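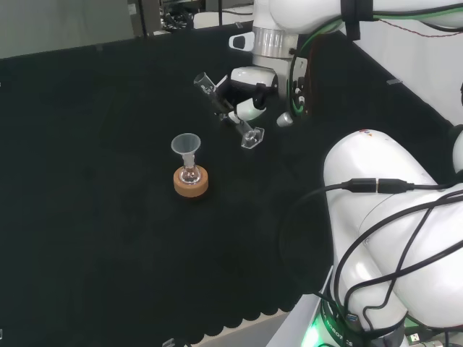

So we finally got to 286 demos on the pouring task, and I'm celebrating with cold coffee and a blog post.

If you're new here, I spend most of my working hours at Marsden getting robot arms to do boring chemistry chores, over and over, so that a model can learn from the recordings. This month it's test tube, funnel, flask. You tip the tube over the funnel, you let it drain, you put the tube back, you reset everything and go again. It sounds easy! My first 16 tries all went in the trash (I kept bumping the funnel, and once you've seen a funnel roll off a table in slow motion you start flinching before every pour).

The big thing I learned in August is that being too neat hurts you. Our first batch, 111 demos, had the flask in pretty much the same spot each time, and the policy we trained on it got lost the minute I slid the cork ring over by a couple of inches. Now I move the flask before every single run, and I change how the tube is tilted in the grip too. We keep the clumsy ones where I miss a little and correct, and those have helped more than my pretty ones.

I label everything in Jilow at the end of the day, and yes, I still hate the tagging screen.

Friday we switch to a narrower flask. Wish me luck!

Filed under: Robot Diaries, Data Collection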